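Pre-Install Checklist for Mobile Games, With Comments

This is the list I run before any new game goes on a phone in our house. I started it after the Trilura open beta in March, which was sold to everyone as a cozy island builder and behaved more like a tollbooth. Some of the checks are about safety and some are about whether a studio is telling the truth. I no longer see much difference between the two.

Games looked at this time: Lantern Ferry (Tralix), Puddle Kings (Datent) and Harbor 1764 (Van Beek).

1. Publisher name matches the store page
Lantern Ferry: OK
Puddle Kings: OK
Harbor 1764: OK, after some digging
Comment: Van Beek lists the game under a second company name and only mentions its own in the privacy policy. There may be a dull tax reason for that. I would still like to see one name on the door.

2. Permissions asked for at first launch
Lantern Ferry: OK, notifications only
Puddle Kings: FAIL
Harbor 1764: OK
Comment: Puddle Kings wants contacts and exact location before the title screen. It is a game about frogs. Datent's help page says this "improves social features," but I couldn't find any social features, unless they mean the button that texts your friends an ad. Denying both changed nothing in the game, so they weren't needed to begin with.

3. Account required
Lantern Ferry: OK, guest play works
Puddle Kings: PARTIAL
Harbor 1764: FAIL
Comment: Harbor 1764 is a single-player trading sim and makes you sign up with an email address. The "skip" link is there in gray on gray, and it leads back to the same form.

4. Real price of the fake money
Lantern Ferry: PARTIAL
Puddle Kings: FAIL
Harbor 1764: OK
Comment: Tralix sells lamp oil in packs of 200, and the first boat that isn't terrible costs a little more than one pack. You know that trick. Puddle Kings has three currencies and no page showing how they convert. Harbor 1764 charges once and then leaves you alone, which I give it full credit for.

5. Purchase lock
Lantern Ferry: OK
Puddle Kings: OK
Harbor 1764: not applicable
Comment: Set the lock in the phone's own settings and test it. Don't trust the one inside the game. The Puddle Kings lock worked when I tried it, but it also switched itself off after an update on Thursday, and I had to set it again. I passed it because the phone's lock held.

6. Night behavior
Lantern Ferry: FAIL
Puddle Kings: FAIL
Harbor 1764: OK
Comment: Leave notifications on for one night and see what comes in. Lantern Ferry told me at 2:40 a.m. that my passengers were getting lonely. Puddle Kings sent a "last chance" offer that was still there at breakfast and again at dinner. Any game that wants attention at that hour gets its notifications turned off, and if the daily rewards depend on them, it gets deleted. Phones charge outside the bedroom here anyway, and I'd suggest the same to anyone with kids who say they're "just checking the crops." 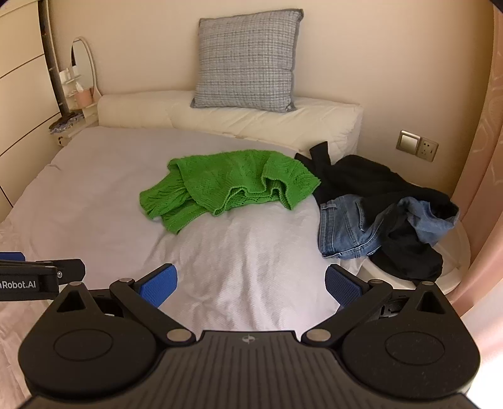

7. Heat and battery
Lantern Ferry: OK
Puddle Kings: PARTIAL
Harbor 1764: FAIL
Comment: I play for 30 minutes at medium brightness with the case off. Harbor 1764 made my phone too warm to hold comfortably, and all it was drawing was a map. There is a frame rate setting three menus down. Lower it before you do anything else.

8. Deleting your data
Lantern Ferry: OK, in the menu
Puddle Kings: FAIL
Harbor 1764: PARTIAL
Comment: Datent asks you to write in and explain why you are leaving, in no more than 2000 characters. I wrote "frogs." No reply so far.

Result
Lantern Ferry stays on, with notifications off. Harbor 1764 stays on my phone and nobody else's until the sign-up form is fixed. Puddle Kings is gone. Datent says a big patch is coming, and I'll run the list again when there is something to install.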